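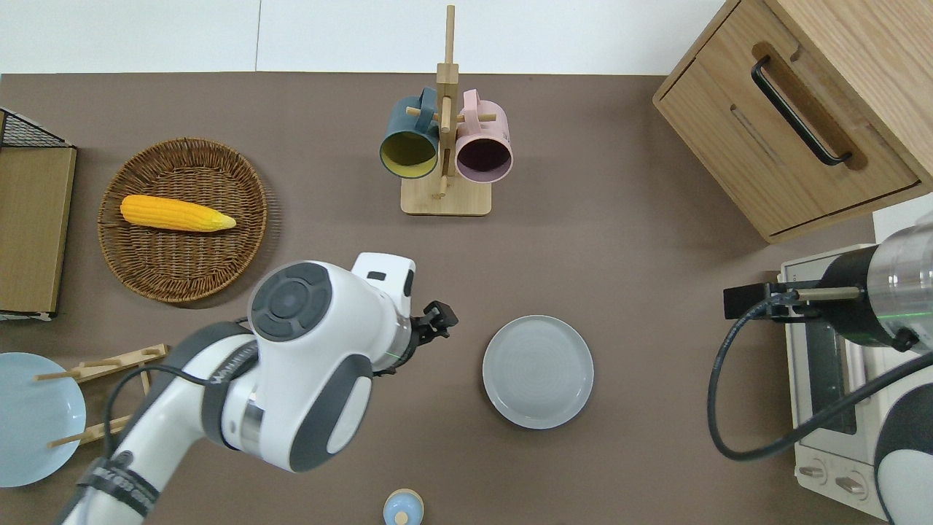 Projects > Estates and Campus > Student Reports

1. What we set out to do

Our project looked at how students moving into Rustusum, the hall of residence beside the old canal, find out about building works before they wake up to them. We had both lived there the year before, and we remembered very well the morning the water went off with only a small card by the lift to warn us, so we came to the subject with some feeling (and, we hope, a fair mind as well!).

We sent a short survey to all 137 residents of the east wing and read through the notices put up by Werkport, the contractor replacing the windows. The survey closed on 2019-05-14, a little later than planned, as exams got in the way.

2. What residents told us

Most people were kinder about the works than we expected. They didn't much mind the noise, but they did want to know which staircase would be shut and for how long. Several said the emails were long and that the one useful line was near the bottom. The Kao noticeboard in the laundry came up again and again as the place people really looked, usually while waiting for a dryer.

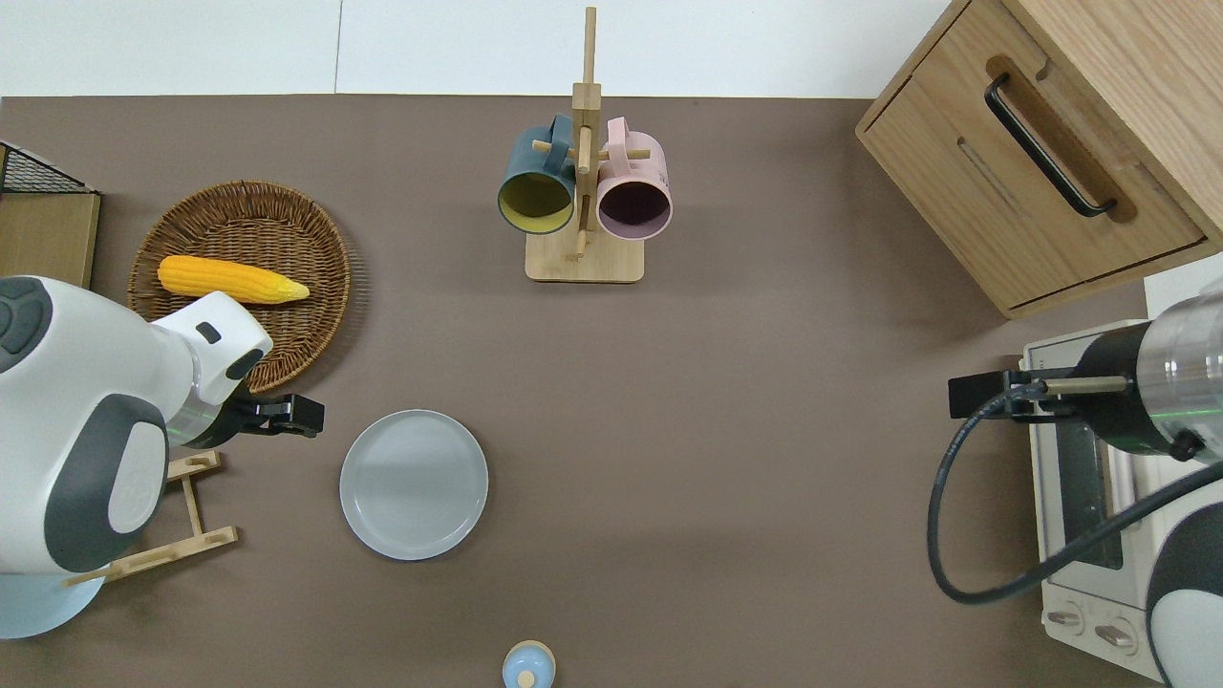
3. What we suggest

Put the dates and the closed staircase in the first line of every notice, and pin a copy on the Kao board. We would also like the Prikis room booking page to show closures before the next stage begins in June.

Filed under: Campus works, Halls, Second year projects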